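Path to the pond got a chain across it. Is "everyone has always used it" worth anything?

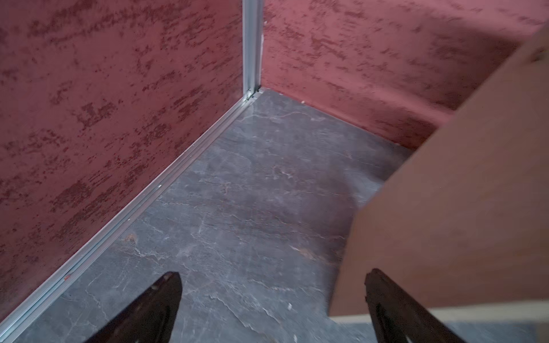 Posted by Ximena Ocampo, 23 April 2025

I'll try to keep this short and will probably fail. I live in Narus, inland side, and there is a dirt path that leaves Bañuelos Road next to the culvert and goes down to Odovach Pond. People swim there in summer, skate when it freezes, and walk dogs the rest of the year. The path crosses a long skinny lot that used to belong to a family who never minded, or at least never said they minded. Last November the lot was sold to an outfit called Orken Holdings, and within a couple of weeks there was a chain between two posts and a sign saying PRIVATE, NO ACCESS TO WATER.

The pond itself, I am told, is public. The path, I am told, is also public, "by use." What bothers me is that I've been told this by people who can't say how they know. One man at the meeting stood up and said that if you walk across land for 20 years it belongs to the public, period. Another said it was seven. A third said it only counts if the owner didn't know about it, which sounds backwards to me, and then somebody else said it only counts if the owner did know.

There is now a group collecting signatures and money for a lawyer. They want $1,000 to start. I'm not against it, but I'd like to hear from someone who has been through one of these before I hand over a check on the strength of "everyone has always used it."

What I have: my neighbor remembers walking there 51 years ago, as a kid. I have photos of my own children skating, which prove we were at the pond and don't prove how we got there. The new owner's agent told me on the phone that the old family gave people permission, so it doesn't count. How can permission make our case worse? That sounds like something an agent would say.

The strip is 109 feet wide at the road, if that makes any difference. The path uses a tiny part of it.

cattail_gus

The man at your meeting is right. Use it for 20 years and it's public. Common law, goes back to England. They can't just put up a chain. We had one of these near me and people kept walking over it and eventually the owner gave up and took it down. Cut the chain if you have to, the law is on your side. Big landowners count on people being scared.

Also the pond is public, so there has to be a way to get to it. Otherwise what would be the point of it being public?

Mrs. H in the flats

Please don't cut the chain.

I spent more of my life than I care to add up on a path dispute in another state, which we half won, so take this as coming from a tired person who has seen the paperwork and isn't a lawyer. Several things are tangled together in your post and in the reply above me.

First, the number of years. It depends on the state, and the numbers people throw out at meetings usually come from somewhere real, only not from where you live. Look up your own state's period for a "prescriptive easement." While you're there, find out whether the general public can get one at all. In some places only particular people can, meaning you might earn a right for your own household and your neighbors would each have to earn theirs. That came as a nasty shock to our group, halfway through, after we had printed the flyers.

Second, permission. I'm sorry to say the agent has a point, and you should take it seriously even though it came from an agent. The usual idea is that you gain a right by using land as though you already had the right, openly, for long enough, while the owner could have objected and didn't. If the owner said "sure, go ahead," you were a guest, and guests can be asked to leave. It feels unfair to the friendly family and generous to the grumpy one. I complained about this to our attorney at length and he billed us for the time.

But the agent saying there was permission doesn't make it so. Ask what kind. Was there a sign? A letter? Did the family tell particular people, or did they just wave from the porch? Silence and permission are different things, though courts in some states lean toward assuming permission when the land was open and unfenced. Woods and vacant lots come up a lot in that connection, and yours sounds like one. Find out which way your state leans before anyone spends the thousand dollars. It may be the whole case.

Third, the pond. "It's public so there must be a way in" is a thing I believed too. Plenty of water is open to the public once you're on it and has no legal way to reach it on foot. What you want to know is whether there is a public landing somewhere else on the shore, even an ugly one. If there is, the other side will bring it up on day one.

Fourth, something the meeting seems to have skipped. Go to the town hall and the county recorder before you go to a lawyer. You're looking for old subdivision plans, road layouts, anything with a dotted line on it. Our case was going nowhere on memories. Then someone pulled a plan with a ten-foot way drawn on it, never built, never formally given up. That did more than all our sworn statements put together. Your strip being long and skinny makes me wonder why it was cut that shape. It could be nothing. People draw odd lots for all sorts of reasons, and I wouldn't get excited until I had the plan in my hand.

As for evidence from people, get your neighbor's memories written down now, with as much dull detail as you can stand. Where did the path start? Did it run the same way then as it does now? Did he ever ask anybody? If he did ask, you need to know that before the other side does. A path that wandered all over the lot is weaker than one that stayed put. And check whether the use ever stopped. A gap of some years in the middle can sink you, and nobody at a public meeting ever remembers the gap.

About the money: I would want to know who holds it, what exactly the lawyer has agreed to do for it, and what happens to anything left over. A first opinion on whether you have a case is a reasonable thing to buy. A promise to "start the fight" isn't a thing at all. If the group can't show you a letter from the lawyer saying what the fee covers, keep your checkbook shut until they can.

R. Delling

I agree with most of the long answer. I'd push back on the sworn statements, which are worth more than she makes out in places where the public can claim a path. Ask about "implied dedication" as well. It's a separate idea from the prescriptive one, it turns on whether the old owner behaved as if the path were given over to the public, and a friendly family might help you there instead of hurting you. Might. I have seen it argued three times and it worked once, on facts that were a good deal better than a dirt path and a wave from the porch.

Did the town ever spend money on it? Plowing, gravel, a trash can, a pipe where it crosses the ditch? You mention a culvert. If the town put it in, find out whether it's there for the road or for the path. Public works departments keep odd records, and the clerk who says there's nothing often means there's nothing in the first drawer.

And somebody should just call Orken and ask what they want. Half of these are about liability and the owner has no feelings about swimmers. Many states protect owners who let people cross for recreation without charging. An owner who learns that will sometimes sign a simple license. A license can be taken back, so don't let anyone tell you it's the same as winning, and have it looked at before you sign, in case it has you admitting that all the earlier use was by permission.

Ximena Ocampo

Thank you both. I'm not cutting anything, for the record.

I called the clerk this afternoon. There is a plan for Bañuelos Road, it's in storage, and I can see it next week by appointment. She did say there's a public landing at the far end of the pond, past the pump house. I've lived here a long time and had never heard of it. I asked two people in the group and they both said it doesn't count, and neither could tell me why, so I'm holding on to my check for now.

My neighbor, when I asked him properly, thinks his father may have asked the family once. He isn't sure. He's going to ask his sister.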